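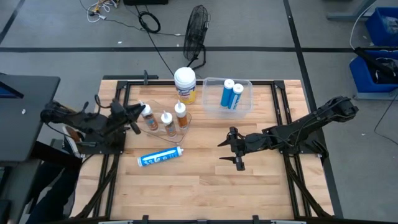
The gap under the skirting board

Old houses leak air. Anyone who has lived in one through a winter knows where the worst places are: the letterbox, the loft hatch, the corner of the bay where the sash has dropped. Fewer people know about the gap under the skirting board, which in a suspended timber floor can let in more cold air than the front door does.

Raghda Smadi found hers in January, on her hands and knees, looking for an earring. She and her husband had bought the middle house in a terrace on Naylor Road two years before, and had already paid for a new boiler and thick curtains. The front room was still cold by nine in the evening. "I put my hand down to the floor and there was a wind," she says. "It was lifting the dust."

She did what most people do and asked a window company to come round. The quote for the front bay was £2,042. The surveyor was polite and measured everything, but he didn't look at the floor. Smadi put the quote in a drawer and rang Sohail Qureshi, a joiner who had fixed her neighbour's stairs.

Qureshi has worked on houses of this age for most of his life. He starts with a stick of incense. He lights it, closes the doors, turns on the kitchen extractor and walks slowly round each room, holding the smoke close to anything that might be a join. At Naylor Road the smoke bent over at the skirting along the whole of the front wall, at both sides of the hearth, and where the radiator pipes came up through the boards. The sashes were bad too, though less so than he had expected.

Where the air comes from

A house with a suspended floor sits over a shallow empty space. Air bricks in the outside walls let the wind blow through it, and that is deliberate. Without moving air the joists would take up damp and rot. Trouble comes when the same air finds its way up into the room, through shrunken boards and the long gap at the edge where the floor meets the wall.

Once inside it warms up, rises through the stairwell and goes out at the top, by way of the loft hatch, the bathroom ceiling and the holes cut for lights. More cold air is drawn in below to replace it. On a windy night the whole thing speeds up.

Citlali Pacheco runs evening classes on home repairs at the community centre in Vostholm, and draughts take up the first session of every course. She asks people to draw their house from the side and mark where air could get in at the bottom and out at the top. Most people mark the windows and stop. "Then I ask them where the pipes go," she says.

Her advice is to work from the top down. Sealing the loft hatch with foam strip takes less than an hour and can be done by anyone who is steady on a ladder. The holes around pipes and cables come next, then the floor edges. Windows and doors she leaves until last, as they are fiddly and the gain is often small.

What to put in the gap

There is no one product for every crack. A gap that never moves, such as the line between skirting and plaster, can be filled with ordinary decorator's caulk and painted over the same day. A gap that opens and closes with the seasons needs something that will stretch. Anything wider than a finger should be packed first, with foam cord or a strip of wood, or the filler will sag and split.
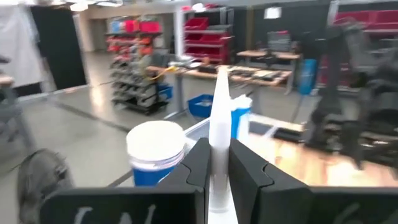

Tapered to a point, with a round container to the left.

Most of the mess comes from the nozzle. Beginners cut it too wide, and too far back, and then get a bead as thick as a pencil which has to be scraped off with a finger. Qureshi cuts his small, at a slant, and goes over the line a second time if he has to. He keeps a damp cloth in his back pocket and wipes the tip every metre or so.

He also cleans the gap, and this takes longer than the filling. A vacuum cleaner with a narrow tool gets most of the dust, and an old paintbrush does the rest. Sealant put on to dust sticks to the dust and comes away with it, usually in the first cold spell.
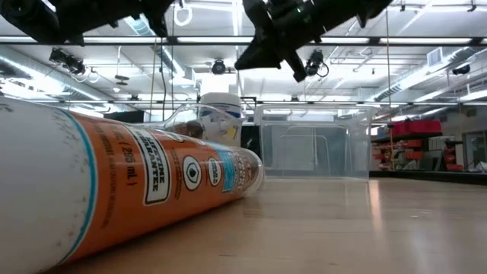 Labels are worth a minute of anybody's time in the shop. The front tends to carry the promises and the back carries what you need to know: whether it takes paint, how wide a gap it will bridge, the lowest temperature for using it and how long to leave it alone. Vivek Kashyap, who manages the trade counter at Eminix, a builders' merchant on the ring road, says the commonest return is silicone bought by someone who wanted to paint it. Paint will not hold on most silicone. It beads up, and the only cure is to cut the whole line out and begin again.

How far to go

It is possible to seal a house too well. People breathe, cook and dry their washing indoors, and the damp has to go somewhere. Ramesh Bisht looks after repairs for Oltia, a small housing co-operative, and has been called to flats where every vent had been taped over and black mould was growing behind the wardrobe. He asks tenants to leave window vents open and to run the bathroom fan for a while after a shower. Any room with a gas fire or a stove must keep its air supply, and that should be checked by somebody qualified before any gaps are closed.

Air bricks must never be blocked. Bisht still finds them stuffed with newspaper, or buried behind a raised flower bed.

At Naylor Road the work took Qureshi two days. He lifted a few boards near the hearth to pack the worst of it, sealed the floor edge in both downstairs rooms, put brushes on the sashes and boxed in the pipes under the stairs. With materials the bill was £697. Smadi did the loft hatch herself, in May, when the loft had warmed up enough to sit in.

She has not turned the heating down by much. The front room is used in the evenings now, and the sofa has gone back under the window. There is still a draught on the landing – she thinks it is coming from behind the airing cupboard – and Qureshi is due back with his incense before the clocks change.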